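4.2 Stackable boxes with front doors

The second group of storage objects in our study is the stackable box with a front door. In the first group (open shelves and baskets, section 4.1) a person sees the things and takes them in one movement. In the box with a door there is one more movement, and many participants of the home survey told us that this small movement decides if a thing goes back to its place or stays on the table. We therefore gave this group more time than we planned at the beginning of the project.

The survey was made in 39 homes. In each home we asked the person who does most of the tidying to show us every closed container that is used at least one time per week. This gave 226 containers. Drawers inside of fixed furniture were left out, and also suitcases, tool boxes and containers for food. For each container we wrote down the place, the height from the floor, the way it opens, the kind of handle and the things kept in it. The participants used their own words for the contents and we did not correct them. "Papers" was the most frequent word, followed by "cables" and "medicine". The word "other" was not on our form, but it was said so often that we added it after the first homes.

The boxes with front doors stood mostly on top of another piece of furniture, for example a side table, a low cabinet or a washing machine. Only a small part of them stood on the floor. The participants explained this with the knees and the back, and also with the door itself. When the box is on the floor, the door opens at the level of the feet and the inside is difficult to see. On a table the lowest tier is still easy to reach. The disadvantage is that the upper tiers come higher, and the top of the stack becomes a surface where other things are placed. In the homes we found there parcels, folded bags, a plant, and in one case a lamp that had to be held with one hand when the door below was opened.

Two products were frequent in the survey, the Lirnier and the Zunora. Both are sold as single tiers which the buyer puts one on another. The Lirnier has a door which turns to the side, and the Zunora has a door which lifts up. For the observation part of the study we were interested in stacks of three tiers, as this was the most usual height in the homes. Figure 6 shows a stack of this size on a round table, with papers or a similar flat content in the middle tier and a parcel on the top. 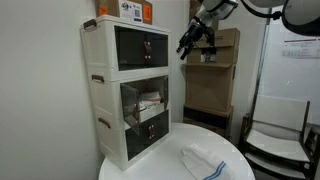

Figure 6. White stacking unit with three tiers and dark, see-through doors. The middle door is open.

Three properties of such a unit are important for the discussion. The first one is the tinted door. In the interviews, participants liked that a dark door hides the disorder but still gives an idea of what is inside. In practice the idea is quite weak. A white or bright content can be recognized behind the smoky plastic when it stands near to the door, while dark content such as chargers or gloves is lost. Several participants had put a paper label on the door for this reason, and later removed it again because they found it ugly.

The second property is the pull tab. Compared with a molded grip, a tab of leather or of a similar material gives a clear point for the fingers, and it can be found without looking. It also shows the participant where to pull. On some older boxes the tab had become loose on one side, and then the door was opened by its edge. We do not have enough of these cases to say something about the life of the tabs.

The third property is the open door as an obstacle. A door which turns to the side needs free space in front of the box, and when it stays half open it covers a part of the opening or of the table next to it. Participants with the box in a corner often took out the content with one hand and kept the door away with the other. For a stack of papers this is not comfortable, as the papers bend. Some people answered to the problem by leaving the door of the most used tier open during the whole day and closing it only in the evening or when visitors came. We call this habit the standing door, and we come back to it in section 5.

Regarding the choice of the tier, the middle one was named most often for things of daily use. The top tier was used for things which are needed rarely but should be easy to find, and in some homes it was kept nearly empty. The answers for the bottom tier were mixed and we could not see a pattern. It is possible that the height of the table has more influence here than the position in the stack, but our notes on table height are not complete for the first homes visited in July.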